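4.2 Two-handed grasps on soft furnishings

The rigid-object results in 4.1 don't carry over well to cushions. A cushion gives. Fingers close further than commanded, the contact point moves, and the wrist force reading lags behind what the fabric is doing. So for the soft set we dropped the fixed closing width and let each hand close until the finger current levelled out, then held that value as the target for the rest of the episode. Same policy network as before, same head camera, no extra inputs.

Training data. 2819 teleoperated episodes, collected at the Tusalton site between December and the cut-off on 9 August 2024. Of these 1592 are two-handed and the rest single-handed picks, kept in because removing them hurt the reach phase (see the ablation in 4.4). Operators were told to go for the sides of the cushion and to stay off the corners where they could. Not all did. We left the corner grasps in.

Baselines. Two: the Ortner controller with its default stiffness, and our own policy with the levelling rule switched off. Ortner was not built with fabric in mind and we don't claim a fair fight, but it is what most groups will have to hand. All three were run on the same robot, with the same start poses, in shuffled order.

Evaluation. 500 trials per method. A trial counts as a success if both hands are in contact, the cushion is clear of the seat, and it stays clear until the timer runs out. Partial lifts count as failures. So do lifts where one hand lets go and the other carries on, even though these often look fine on video. Full table in the appendix.

Most failures fall in the moment just after contact. One hand arrives first, pushes the cushion sideways into the sofa back, and the second hand then closes on less fabric than it should. The Flallum planner we used for the approach treats the arms as seperate until contact, so there is nothing in it to stop this. Slowing the leading arm helps. It also makes the whole thing slower, obviously.

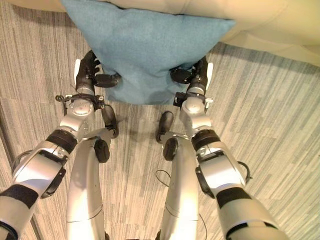
The second most common failure is folding. With both hands pressing inward the middle of the cushion bows, the lower corners draw in, and the pose estimate, which was fitted on flat cushions, starts to drift. The policy mostly ignores it once the grasp is made, but the place phase reads the same estimate and inherits the error. Retraining the estimator on folded shapes is the clear fix and was not done in time for this version.

Control rate matters less than we expected. Halving it changed the approach paths but not the ranking of the three methods. Cable drag on the wrists was not modelled. Nor was friction against the upholstery, and we suspect that one matters more then the other.

All runs logged with the Brasari recorder, logs capped at 3000 steps. Trials that hit the cap were scored as failures without review.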